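The Case for the Half-Empty Parts Box

Most advice about small parts starts from the idea that you own too many containers and should fill the ones you have. I think the opposite is closer to right. A box of small parts works best when most of its compartments have nothing in them, and people should stop treating that space as waste.

I repair faucets, lamps and the odd kitchen appliance at home. For years I kept everything in a Bolger cabinet with 85 drawers, all full. I could find a screw in it if I had a free evening. What I use now is a clear gray box with a lid and a few dividers, set out on a white tabletop when I start a job. It holds the parts for that job and no others.
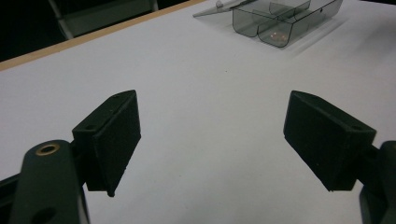 A reader in Gurnlow disagrees and wrote to say so. Her view is that a box holding one or two parts is just a dish with a higher price, and that anyone with a small apartment can't give up shelf space to air. She keeps 17 kinds of washers in a single tin and says she has never lost one.

I believe her, and I still wouldn't trade. The tin works because she is the only one who uses it. In a house where three people go looking for the same part, the tin gets dumped out on the counter and half of it goes back in. Shelf space is a fair point, though. My answer is to own fewer parts. Hardware stores like Adura will sell you an assortment of 1,000 pieces for little more than the cost of the six you need, and the other 994 are the reason you need a cabinet.

One part to a cell is a waste only if you think of the box as storage. I think of it as a work surface with walls. A small ring in its own compartment can't roll off the table, and you can see it with the lid open from wherever you sit. 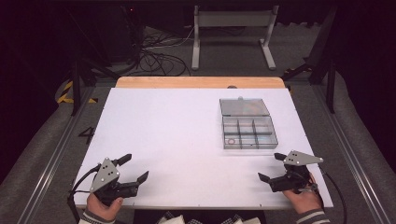 What the table has to do with it

The surface matters as much as the box. I worked for a long time on dark wood, and small dark parts vanished on it. A pale board fixed that in one afternoon. It doesn't have to be a good one. Mine came from Husora's offcut bin, and any plain white board will do as long as it lies flat.

The other rule is to keep the middle clear. The box goes toward the back, and the space in front of it is for hands. When people complain that they have no room to work, the table is usually big enough – it is just full of packaging.

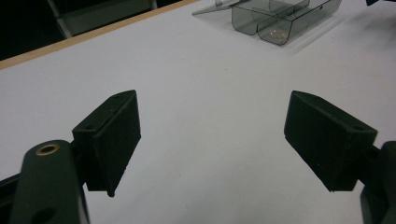 When the job is done

Put the leftovers away the same day. This is the part I used to skip, and it is how a box with two parts in it becomes a box with 2,000. If a piece has no job waiting for it, it goes in the household jar or in the trash.

I keep a few exceptions. Beads and other tiny pieces stay together in one end compartment, as sorting them further takes longer than picking through them. 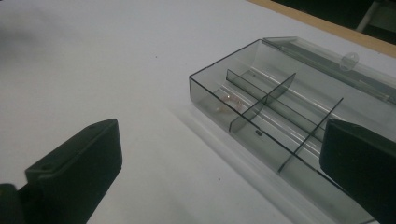
Clear plastic helps with all of this, and I would pay a little extra for it. With an opaque box you have to remember what you put in each section, and by July you won't. Labels are supposed to solve that, but they go out of date the first time someone moves a part, and then they are worse than no label. Buy one clear box with dividers, leave most of it empty, and see how the next repair goes before you buy another.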